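Mollitz Records Request Log – README

What it is
1865 requests from patients asking for copies of their own medical charts, logged by the clinics in the Corlow network. One row per request. Names, birth dates and chart numbers were removed before we got the file, and Valbona Obradović removed some more.

Known problems
The "days_to_reply" column counts weekends, except at the Mujić clinic, where it counts whatever it likes. 150 rows have a reply date earlier than the request. We left them in as a tribute to efficiency.

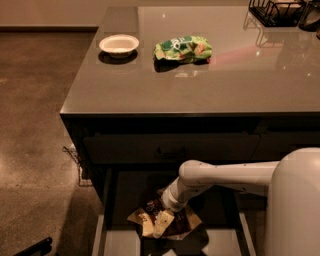

Files
requests.csv
clinics.csv
fees.csv (11 columns, 3 of them useful)

Contact
Rok Dervishi. Last updated 30/06/2021.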